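News > Local > Food and Drink

We use cookies to remember your settings and to see which stories people read. Manage your choices at any time.

Nundel's Wednesday supper is staying put, and I'm very happy about it

I had my coat half on to go home when Comfort Asante rang to tell me the lease had been signed. I took the coat off again. If you've eaten at the Wednesday supper in Nundel (and judging by the queue last week, most of you have) you'll know why I wanted to get this written up before bed.

The supper has been running out of the old Amoah shop on the corner, the one that sold curtain fabric until the family retired. It was only ever meant to be a stopgap. The shop was due to go back on the market in June, and for most of the spring it looked as if the whole thing would either shrink to fit somebody's front room or stop. Now the Amoah family have agreed to let it for another 3 years, at the same rent, and the supper stays where it is.

For anyone who hasn't been: you turn up from half past five, you pay what you like into the tin by the door, and you eat whatever is going. There's always a soup and there's always something with rice. Puddings depend on who is baking. I have had a ginger cake there that I still think about on the bus.

Comfort started it with Duygu Kocabaş two winters ago, when the café in the station closed and there was suddenly nowhere in Nundel to get a hot meal after five that didn't come in a paper bag. Duygu had cooked in hotel kitchens for years and was fed up with it. "I wanted to cook for people I could see eating," she told me, while peeling a mountain of carrots and refusing all offers of help. She does the mains. Comfort does the talking, the ordering and, when the dishwasher sulks, a lot of the washing up.

The money was the other worry. The rent is one thing, but the old cooker had to go, and the electrician wanted the kitchen wiring sorted before he'd sign anything off. An appeal went up in the window and round the school gates, and it brought in £1,077, every penny of it from people in the village and over in Wedov. That paid for the wiring and left £400 towards the cooker, and the rest of the cooker is being paid off monthly from the tin.

I asked Comfort whether she had slept properly while all this was going on and she laughed for quite a long time.

There was a wobble in the middle, I should say. A lettings agent from Tumora came to measure up, and word got round that the shop was going to be a vape place. I heard it in the chemist and then again in the butcher, with more detail each time! Hortensia Huaranga, whose flat is right above, went down and asked him straight out. He said he'd been told to measure the floor and that was all he knew. She then wrote to the Amoahs herself, a proper letter on paper, saying she had lived over an empty shop and she had lived over a busy one and she would take the smell of onions any day. I gather that letter got passed round the family.

So what changes? Not a lot, and I think that's how people want it. Opening stays at half past five. Last plates go out at eight instead of half past seven, which will please anyone coming off the late train. There will be a second sitting for families with small children in the school holidays, and Akosua Agbenyega is setting up a shelf by the door for spare tins and packets, so you can leave something or take something without having to ask.

There's also going to be a cookery class, and this is the bit I'm keenest on. It came out of a chat between Duygu and a lad who had just moved into his first flat and was living on cereal. The idea is plain food made with very little kit: what you can do with one pan, how to use up half a cabbage, how to feed yourself for days off a single chicken.

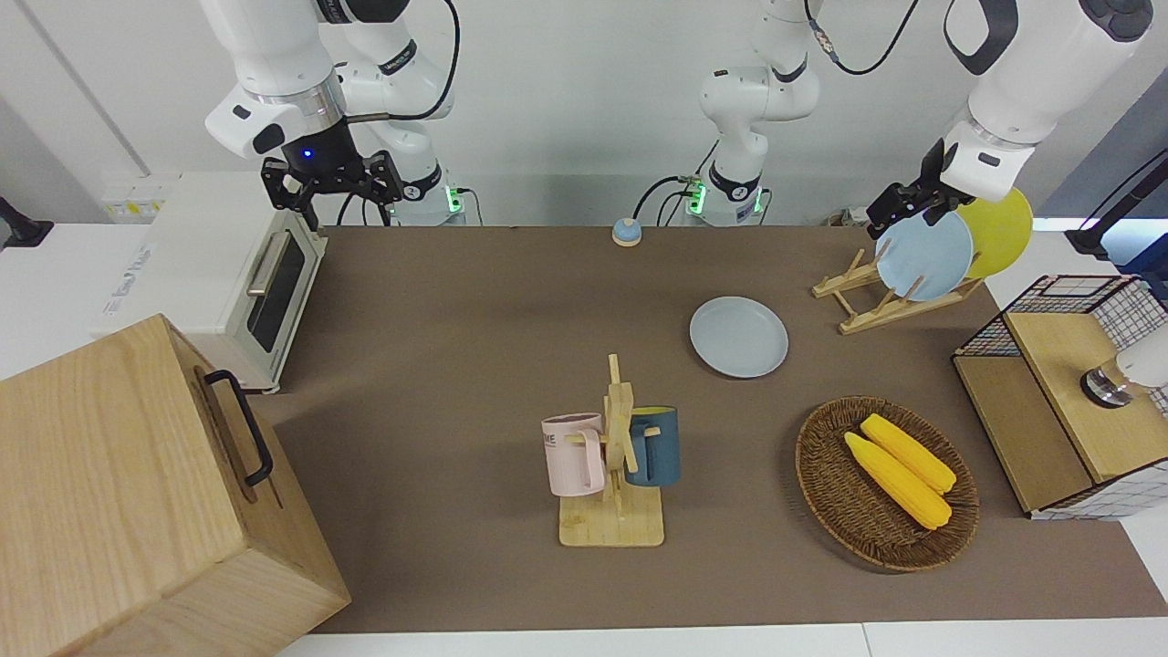 The first class will cover eggs and beans, and the second will be soup. Nokuthula Buthelezi is taking names, and she'd like you to tell her when you sign up if there's anything you can't eat. Classes are free, but please don't book a place and then vanish, as they can only take a handful of people at a time and there is already a list. Bring an apron if you own one. I don't, so I'll be the one in an old shirt.

They could do with a few practical things as well. Big serving spoons seem to walk out of the door by themselves, and Duygu would love a decent stockpot if you have one gathering dust. Chairs they have plenty of, so please, no more chairs. Comfort asked me to put that in twice. No more chairs.

They also need another driver for the deliveries to people who can't get out. It's a short loop through the village and up the hill to Wedov, back by seven, and you get fed at the end of it. I've done it a couple of times when they were stuck and the worst part is the gate at the top farm, which you have to lift and shove at the same moment.

This week it's lentil soup, then chicken and rice, with a mushroom version for those who want it. Pudding hadn't been decided when I rang off. I put in a word for the ginger cake.

Contact us | Copyright Nundel news pages | Back to top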